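4. Placing the mouse and mat

Before you start: the box makes several claims about the mat improving your aim. We have tested it in the Lirthorpe office and could not tell any difference. It keeps the mouse off the table, and that is a fair enough reason to use it.

1. Clear a space on the table wider than the mat. Cups and papers can stay if they are well out of reach of your elbow.

2. Lay the mat flat with the ears pointing away from you. If a corner lifts, leave it overnight under a heavy book. The leaflet says ten minutes will do – it won't.

3. Set the mouse on the mat with the scroll wheel at the far end.
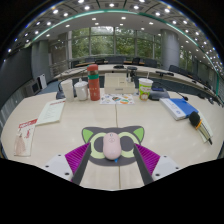
Words: Orysia Palamarchuk. Checked by Kagiso Zulu

A pink mouse on the dark grey cat's-head mat, sitting between the two big round eyes. It looks neat there, but you needn't keep to the middle. The green ears are as good a place to work as any.

4. Move the mouse slowly from one side of the mat to the other and watch the pointer. If it jumps over the printed parts, try it on the bare table before you blame the mat.

5. Should the table have a seam, check that the mat lies level across it.

Note: Plakolier sells a "speed spray" for mats, order code 911. We saw no use for it. A slightly damp cloth does the job.

Caution: keep hot drinks at the far side of the table, lid or no lid. Lids come off.

If the pointer still jumps after step 4, go to section 2 and set the mouse up again from the start.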